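Grey cloth over the good tables, or leave them bare?
Orncombe Hall and Market Forum > Setting up and packing down

granite_pete
Posted 7:14 am
We run the craft and secondhand stall at Dernville on the September market. Last year we put cloths on every table. This year I've got the use of some light wood tables, nice straight grain, and half our lot want them covered and the other half want them left bare. What do others do? Main worry is scratches, as the hire people at Innes charge 110 a table if they come back marked.

wattle63
Posted 7:31 am
Cover them. Cheap cloth, washed twice before you use it so the dye doesn't rub off on anything pale.

saltbush
Posted 7:50 am
I'd leave them bare. People can't tell where your stock ends and the cloth begins if everything is dark. Put one small cloth down where you handle the breakable stuff and fold it away when you're done.

granite_pete
Posted 8:22 am
Do you mean a placemat sort of size or bigger?

saltbush
Posted 8:40 am
Depends on the table. I keep a dark slate-grey one, rectangular, and lay it straight on the wood. We have the big charcoal sheet with the orange lettering hung behind, and the grey goes all right with it. The table has a round hole near the back edge, so keep small things like beads and earring backs away from there. I lost a packet down one of those at Ledetano.
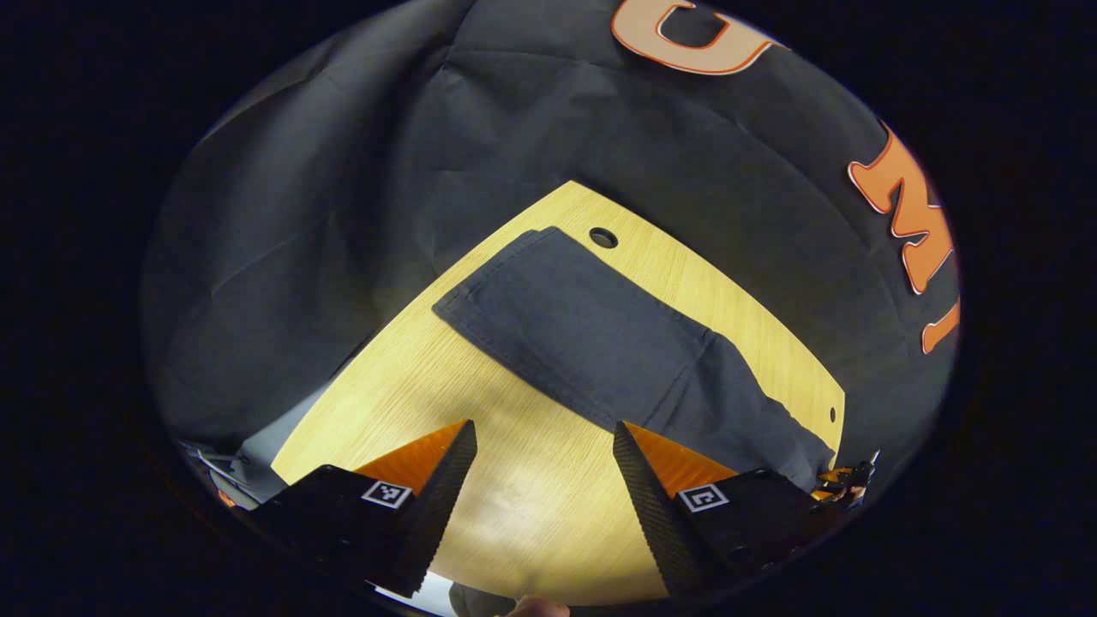 dusty_ute
Polyester or cotton for the small one? Cotton creases the minute you fold it and I'm not taking an iron to a market. Poly slides around on a smooth top, though, and I've had a whole tray of jars go sideways when someone leaned on the corner.

saltbush
Posted 9:05 am
Mine's a blend, I think. The label went years ago. A square of rubber shelf liner under it stops the sliding.

wattle63
Posted 9:12 am
Shelf liner can leave a mark on a finished top if it sits in the sun all day. I had it happen on my own table at home and it never came out. I still say a full cloth with clips on the corners. At 110 a table I wouldn't muck around.

dusty_ute
Posted 9:30 am
Clips don't fit the thick tops. Measure first.

orchard_lane
Posted 10:48 am
Our group bought 63 metres of grey off the roll for the Orncombe fair and hemmed the lot. It cost us around 800 dollars with the thread, and we've used it for everything since. If you have somebody with an overlocker it's worth a look. If you don't, buy them made up, as hemming by hand is miserable.

For the backdrop, hang it the night before if you can get in. Ours comes out of the tub full of wrinkles, and some of them drop out overnight. A spray bottle helps with the worst ones. We stopped bothering with the sides because the stock hides them.

saltbush
Posted 11:15 am
Same, I don't fuss over the creases. Roll it on a cardboard tube if you've got room in the car. Mine lives folded in a tub because I haven't.

granite_pete
Posted 12:06 pm
Thanks all. I rang Innes and they said light scuffs are fine, it's gouges and water rings they charge for. So I'm leaning towards bare tops at the front and a small cloth on the end one where we wrap. The full cloths can go over the two trestles, they're ugly anyway.

wattle63
Posted 12:20 pm
Get that in writing about the scuffs. And no cold drinks on the bare ones.

dusty_ute
Posted 12:41 pm
Agree on the drinks. I'd still cover the lot if it looks like rain, seeing the Dernville marquee drips along the join.

granite_pete
Posted 1:02 pm
Fair enough. I'll bring the full cloths in the car and decide at set-up. Does anyone have spare clips for a thick top? Happy to pick up from Ledetano.

orchard_lane
Posted 1:35 pm
I've got a bag of the wide ones. Message me.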